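Fendton library hours cut from December, fines gone for good

5 Mar 2026

Fendton council voted last night to drop overdue fines at all its library branches, but it's cutting evening hours to help cover the cost. Passed 6 votes to 3 after a long meeting.

Fines brought in $3651 last year. Less than it costs to chase them, according to the staff report, which put the collection bill well above that once postage and desk time were added in. Any fines still owing will be wiped at the end of the month. Lost books still have to be paid for, up to $50 an item.

The evening cuts are the part people turned up for. From December the Derkine Street branch will close at 6 instead of 8, and the Bovemport branch loses its late night altogether. Central stays as is.

Councillor Cayetano Arroyo voted against. Said he had no problem with scrapping fines but the two things should never have been in the same motion.

"Shift workers use that branch after tea. Where do they go now," he said.

The meeting heard from 41 residents in writing, most of them against the shorter hours and hardly any against the fines change. A few wanted Saturday afternoons added to make up for it. That was sent back to staff for costing, with a report due before teh winter timetable is set.

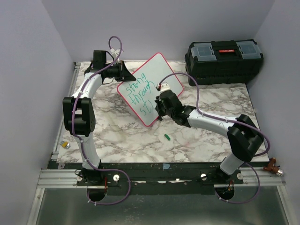
Homework club at Bovemport will move to the earlier slot and keep its room. Storytime isn't affected. The book drop at Derkine Street stays open overnight, and holds can be sent to Central for anyone who cant make it in before closing.

Nghiêm, the cafe next to the Derkine Street branch, has asked council wether its lease terms will be looked at, as a good part of its evening trade comes from library users. No answer yet.

Cards blocked over unpaid fines will be switched back on automatically. No need to ring or fill in a form.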